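Home | Site Services | Inspections | Forms | Contact

Werelora House, staff lodging block
Quarterly safety inspection: checklist with comments

Inspected by: Pao-chu Liu
Accompanied by: Tien-fu Choi, Drolmont Property Services
Date: August 25, 2021
Form 639

Marking: S = satisfactory, A = action needed, N = not checked

1. Fire doors and escape routes

1.1 Stair doors close fully from any angle: A
Second-floor door stops short of the latch. Closer arm to be adjusted. Same comment was made in July.

1.2 Corridors clear of stored items: S

1.3 Final exit opens without a key: S
Push bar stiff but works with one hand.

1.4 Smoke seals complete: A
Seal missing along the top edge of the door to room 4. Replacement strip is in the stores.

2. Alarms and emergency lighting

2.1 Weekly call point test recorded: S
Log is complete. Two entries are not initialled.

2.2 Detectors free of covers and tape: S

2.3 Emergency lights come on when the supply is cut: A
Lamp on the lower landing did not light. Unit tag 244. Drolmont to replace the battery and repeat the test.

3. Electrical

3.1 Sockets and switches undamaged: S

3.2 Portable appliance labels in date: A
Kettle in the shared kitchen has no label. Taken out of use until tested.

3.3 Extension leads not linked together: S

3.4 Distribution board labelled: A
Chart inside the cover still shows the old laundry circuit. Tien-fu Choi will print a new one.

4. Water and heating

4.1 Hot taps at safe temperature: N
Thermometer was away for calibration. Carry over.

4.2 Little-used outlets flushed weekly: S

4.3 Boiler service record on site: S
Flurnis boiler. Service sheet is held in the office, not in the plant room. A copy should be kept in both.

5. Bedrooms

5.1 Window restrictors fitted and holding: S
Restrictor screws tightened during the visit.

5.2 Drying racks stable and away from heaters: S
Load the lower bar first. Hangers to be hooked over the bar itself and not over the joints, where they can slip.
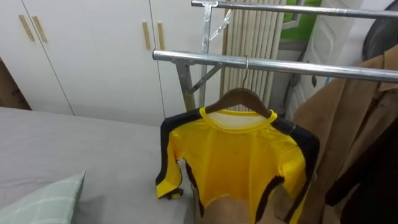
5.3 Heaters uncovered: S
Reminder notice to go up again before the heating season. The old one has faded and the second line cannot be read.

5.4 Bed frames and fixings sound: A
Loose side bolt in room 2. Tightened by hand, needs a spanner and a locking washer.

5.5 Floor coverings flat: S

6. Outside areas

6.1 Steps and handrails firm: S

6.2 Bin store at a safe distance from windows: A
Paper bins had been moved against the rear wall. Returned to the marked bay. Hsieh Waste to be asked to put them back there after each collection.

6.3 Path lighting: N
Visit took place in daylight. Check at dusk.

Follow-up

Items 1.1 and 2.3 take priority. Items marked N remain open and will be entered on the next sheet under the same numbers. Completed work orders to be sent to Pao-chu Liu with the item number written on each.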